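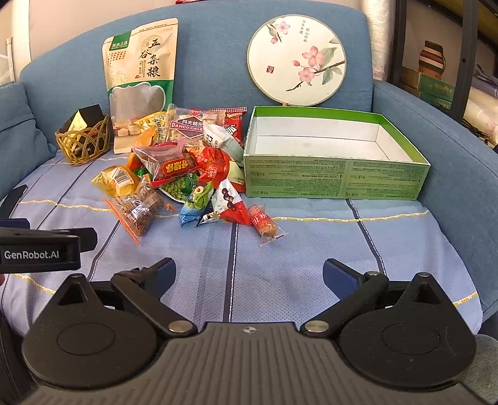 Living Room Tidying Assistant, part-time
Vilamell Home Services

Vilamell looks after furnished apartments and private homes. We are adding people to our living room team, which handles sofas, armchairs, coffee tables, shelves and everything that ends up on them. The work is sorting, clearing, putting away and basic care of upholstery. It does not include bathrooms, windows or heavy lifting.

Most of our customers live in their living rooms. They eat there, work there, unpack their shopping there and keep things on the sofa that have no other place yet. On a normal visit you will find snacks, food pouches, open cardboard boxes, small baskets, hand fans, chargers, mail and blankets, often all on one seat. Your job is to get the seat usable again and to put each thing where the customer will find it.

What you will do

Clear sofas and chairs one seat at a time, starting at one end.
Sort items into food, paper, packaging, keepsakes and everyday objects.
Check food packets for tears and open seals before moving them to the kitchen. Standing pouches go upright. Small snacks go together in one bin or basket.
Empty boxes and trays fully before flattening them. Ask before throwing out any box that has printed instructions or nutrition information on it. Some customers keep these.
Handle paper and cloth fans, cards and other light decorative pieces by the edge or the handle, and store them flat or standing where nothing leans on them.
Leave small baskets with their contents unless the customer has asked for them to be sorted.
Take off seat covers, shake them out, brush or vacuum the cushions and arms, and put the covers back straight. Many of our customers use quilted or textured covers with stitched lines, and the lines should run front to back when you are finished.
Fill in the visit sheet before you leave. List anything you moved to another room and where it went.

A visit to a one-bedroom apartment is scheduled for 90 minutes. Larger homes are booked as two visits. You will normally do two or three visits in a shift.

What we are looking for

You do not need experience in cleaning or housekeeping. We train everyone. You do need to be careful with other people's belongings and able to follow a written list without skipping lines. You should be comfortable kneeling, bending and being on your feet for the length of a visit. You should be able to lift a seat cushion or a full shopping bag.

A number of our customers keep groceries and household goods with labels in Chinese, Korean or Spanish. Reading one of these languages is helpful and we will note it on your schedule, but it is not required. If you can't read a label, don't guess what the item is. Put it with similar packaging and write it on the sheet.

We can't place people with a strong fur allergy at the moment, as many of the homes on this route have cats.

Hours and pay

Shifts are 32 hours over two weeks, arranged in blocks of mornings or afternoons. You choose one block when you start and can ask to change it with two weeks' notice. Morning shifts begin at 8:30 a.m. and afternoon shifts at 1 p.m.

Pay is hourly and the rate is given in the offer letter. Travel between visits counts as paid time. Travel from your home to the first visit does not. We supply gloves, cloths, an upholstery brush, a hand vacuum and folding storage bins. You supply closed shoes with clean soles for indoor use.

Training

Training takes place at our Begay Street workroom, where we have three sofas, a kitchen corner and shelving set up for practice. It lasts four half-days and is paid. Byung-chul Hong teaches the sorting and upholstery sessions. On the last half-day you go on a real visit with an experienced assistant and fill in your own sheet.

After training there is a trial period of six weeks. You will work in a pair for the first two weeks and alone after that if both you and the team lead agree.

How to apply

Send a short letter to Gorazd Nedeljković, Vilamell Home Services, 848 Begay Street, or hand it in at the front desk between 10 a.m. and 4 p.m. Please include:

Your name and a phone number where we can reach you during the day
Whether you want mornings or afternoons
Languages you read
Any allergies to dust, fur, nuts or cleaning products
One person we can call who has worked with you, lived with you or taught you

No resume is needed. We will call you to set up a short talk and a practical task in the workroom, which is clearing and sorting one sofa. Bring your indoor shoes.

Applications are open until the end of May. Training for this group starts the month after. If you applied last year and were put on the waiting list, please send a new letter, as we did not carry the old list over.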